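Deltano 空気熱源ヒートポンプ給湯機 取扱設定ガイド
4章 初回の沸き上げと温度設定
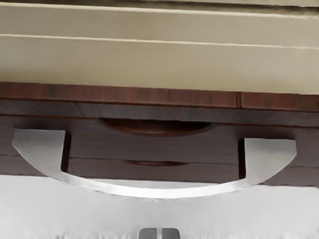
この章では、据付工事と配管接続が済んだあとの初回設定を説明します。貯湯タンクの設置については3章を参照してください。

4.1 仕組みの概要

ヒートポンプは外気の熱を冷媒に取り込み、圧縮して温度を上げてから水に渡します。熱はひとりでに低温側から高温側へは移らないため、この移動には圧縮機の仕事が必要です。沸き上げ温度と外気温の差が大きいほど消費電力は増えます。冬に沸き上げ時間が長くなるのは故障ではありません。

4.2 準備するもの

・Usberg製リモコン(同梱)
・保守用コード 3721
・バケツ

4.3 手順

1. 漏電遮断器が「切」になっていることを確認します。
2. 給水元栓をゆっくり全開にします。
3. タンク上部の逃し弁レバーを上げ、排水口から水が連続して出るまで待ちます。満水まで30分以上かかることがあります。
4. 逃し弁レバーを戻し、ストレーナのまわりに漏れがないか確かめます。
5. ヒートポンプ側の空気抜き栓をバケツで受けながら開き、気泡が出なくなったら閉めます。
6. 漏電遮断器を「入」にします。
7. リモコンの「設定」を2秒間押し、保守用コードを入力します。
8. 「外気補正」を選び、設置地域に合わせて1から9の値を入れます。値が大きいほど寒冷地向けです。Ukska地区の標準値は6です。
9. 「確定」を押し、「沸き上げ開始」を選びます。

注意
満水になる前に電源を入れないでください。循環ポンプが空運転となり、破損します。

警告
沸き上げ中と終了直後は、逃し弁の排水管に触れないでください。高温の湯が出て、やけどをするおそれがあります。

補足
・外気補正を変えた場合、新しい値は次の沸き上げから有効になります。
・沸き上げ中に排水管から少量の水が出るのは、膨張した分の水を逃がしているためです。
・エラー 1044 は入水温度センサの断線を示します。遮断器を切り、コネクタの差し込みを確認してください。再表示されるときは、そのまま使わず販売店へ連絡してください。

4.4 長期間使わないとき

1. リモコンで運転を「停止」にします。
2. 漏電遮断器を切ります。
3. 給水元栓を閉め、タンク内の湯が十分に冷めてから排水栓を開きます。
4. 空気抜き栓を開けて、配管に残った水を抜きます。

1月など凍結のおそれがある時期に通電したまま留守にする場合は、水抜きをせず「凍結防止」を「入」にします。

編集:Krūmiņa
次章:5章 夜間時間帯の設定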